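# Driftsack oder Anker beim Plattfischangeln vor Hosholm?

**Brackwasser** schrieb am 23.01.19:

Moin zusammen,

ich sitze schon wieder an der Planung für den Sommer und brauche mal eure Meinung. Wir fahren im August nach Hosholm, vier Tage, und haben bei Stuleo das kleine Boot mit Außenborder gemietet. Letztes Mal waren wir zum ersten Mal mit eigenem Boot auf Plattfisch und es war schön, aber gefangen haben wir viel weniger als die Leute, die morgens mit uns rausgefahren sind. Die lagen alle vor Anker an der Kante, und wir sind fröhlich drübergetrieben und mussten dauernd wieder hochfahren.

Tiefe war meistens acht Meter, Sandgrund mit ein paar Krautflecken, Wind fast immer ablandig. Montiert hatten wir ganz normale Buttlöffel mit kurzem Vorfach, Wattwürmer aus dem Laden am Hafen (teuer, aber super frisch!). Bisse kamen immer dann, wenn die Drift langsam wurde. Sobald es auffrischte, war Schluss. 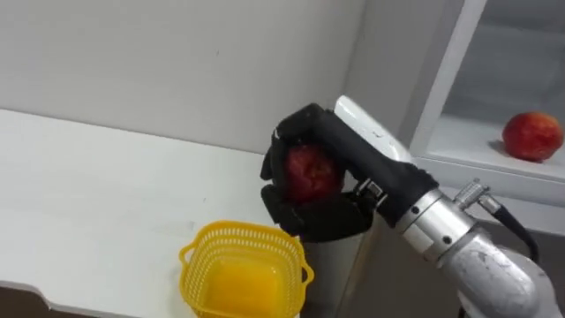
Jetzt hab ich den Winter über viel gelesen und bin noch verwirrter als vorher. Die einen sagen, beim Plattfisch musst du Strecke machen, also treiben und den Löffel über den Grund hüpfen lassen. Die anderen schwören auf Ankern und Futterspur. Ich tendiere zum Driftsack, der braucht wenig Platz und ich muss nicht ständig an der Leine ziehen, mein Rücken ist nicht mehr der beste. Aber lohnt das bei so einem leichten Boot? Und welche Größe?

Ach ja, Echolot ist an Bord, so ein älteres Ding, das Tiefe und Wassertemperatur anzeigt und sonst hauptsächlich piept.

---

**Kantenhocker** schrieb:

Anker. Ganz klar Anker. Ich angle da oben seit Jahren und die guten Butt stehen an der Kante, da willst du sitzen bleiben und nicht alle paar Minuten neu anfahren. Du hast es doch selbst gesehen, die anderen lagen fest und haben gefangen.

Nimm einen ordentlichen Klappanker mit Kettenvorlauf. Der Leihanker von Stuleo ist ein Witz, der rutscht dir bei der ersten Böe weg. Und 70 Meter Leine, ich weiß, das klingt übertrieben für die Tiefe, aber ich liege auch mal weiter draußen und ärgere mich nie über zu viel Leine im Eimer.

---

**Tauwerkmuffel** schrieb:

Sehe ich komplett anders. Auf Sand mit Krautflecken treibe ich immer! Der Butt ist neugierig und kommt zum Löffel, wenn da was aufwirbelt, und mit der Drift findest du erst mal raus, auf welchem Fleck die Fische überhaupt liegen. Wer sich gleich festlegt, sitzt unter Umständen den ganzen Vormittag auf leerem Grund und redet sich ein, dass es gleich losgeht. Kenne ich, hab ich lange genug so gemacht.

Driftsack auf jeden Fall, am Bug festmachen und schön Leine geben. Bei leichten Booten merkst du den Unterschied sofort, die sind ja sonst wie ein Blatt auf dem Teich. Zu groß kaufen ist besser als zu klein, ich habe mich beim ersten schwer vertan und bin praktisch ungebremst weitergesegelt.

Und bitte mal die Vorfächer länger machen. Kurz ist gut, wenn du stehst, beim Treiben darf der Wurm ruhig ein Stück hinterherschleifen.

---

**Kantenhocker** schrieb:

> sitzt unter Umständen den ganzen Vormittag auf leerem Grund

Dann holt man halt den Anker hoch und fährt ein Stück weiter. Drei Versuche an der Kante und du hast sie. Beim Treiben mit ablandigem Wind bist du dagegen ruckzuck draußen, wo es kabbelig wird, und das mit einem Leihboot, das man nicht kennt. Finde ich als Empfehlung für jemanden, der das zum zweiten Mal macht, ehrlich etwas mutig.

---

**Brackwasser** schrieb:

Na, da hab ich ja was losgetreten :-)

Das mit dem ablandigen Wind ist ein guter Punkt, das hatte ich mir auch schon notiert. Wir waren letztes Mal einmal deutlich weiter draußen als gedacht und die Rückfahrt gegen die Welle war nass und ziemlich lang. Meine bessere Hälfte spricht bis heute davon, und zwar nicht lobend. Einen Anker würde ich also so oder so mitnehmen, allein für den Fall, dass der Motor spinnt.

Längere Vorfächer probiere ich aus, danke. Ich binde die im Moment abends am Küchentisch und hab schon eine ganze Schachtel voll, alle mit zwei Perlen und kleinem Spinnerblatt. Beim Spinnerblatt scheiden sich vermutlich auch wieder die Geister.

Was mich noch umtreibt: In der Bucht hinter Storasus soll es flacher sein und besser geschützt, da könnte man ja bei mehr Wind hin. War da schon mal jemand? Auf der Karte sieht das nach viel Kraut aus, und ich habe keine Lust, alle naselang Grünzeug vom Haken zu pulen. Andererseits wäre es mir lieber als ein ganzer Tag an Land.

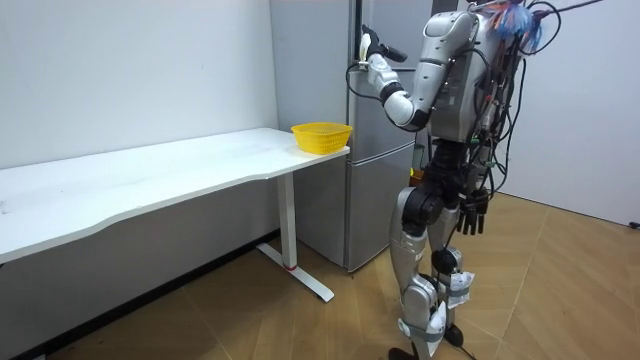 **Salzhaut** schrieb:

Storasus kenne ich gut. Kraut ja, aber nur auf der Westseite, da brauchst du es mit Grundmontage gar nicht zu versuchen. Fahr an der Ostseite rein, bis du die alte Steinmole querab hast, und halte dich dann auf dem hellen Sand. Da geht beides, Anker und Drift. Ich würde mit der Drift suchen und beim zweiten Biss an derselben Stelle den Anker fallen lassen, dann müsst ihr zwei euch da oben auch nicht weiter streiten.

Die Fische sind in der Bucht kleiner als draußen, also bitte messen und die Minis vorsichtig zurücksetzen. Am späten Nachmittag kommen manchmal Hornhechte durch, eine leichte Spinnrute dabeizuhaben schadet nicht.

---

**Tauwerkmuffel** schrieb:

Mit der Lösung kann ich leben. Aber erst suchen, dann ankern, das möchte ich festgehalten haben!

Spinnerblatt übrigens nur bei trübem Wasser. Bei klarem lasse ich es weg und nehme bloß Perlen.

---

**Kantenhocker** schrieb:

Perlen bringen dem Angler was, dem Butt sind sie wurscht. Aber meinetwegen.

@Brackwasser: Wenn du einen Driftsack kaufst, guck dir den von Urrego an. Ich benutze ja keinen, aber auf dem Boot neben mir hatten sie so einen und der stand sauber im Wasser. Bergeleine muss dran sein, sonst ziehst du dir beim Einholen den Rücken erst recht kaputt.

---

**Brackwasser** schrieb:

Super, vielen Dank euch! Dann wird es der Driftsack mit Bergeleine plus eigener Anker, und für windige Tage die Ostseite hinter Storasus. @Salzhaut: Kommt man bei Niedrigwasser mit dem Außenborder noch an der Mole vorbei, oder muss man den da hochklappen?

---

**Salzhaut** schrieb:

Mit Abstand zur Mole kein Problem. Direkt davor liegen Steine, da klappe ich immer hoch und paddle das Stück.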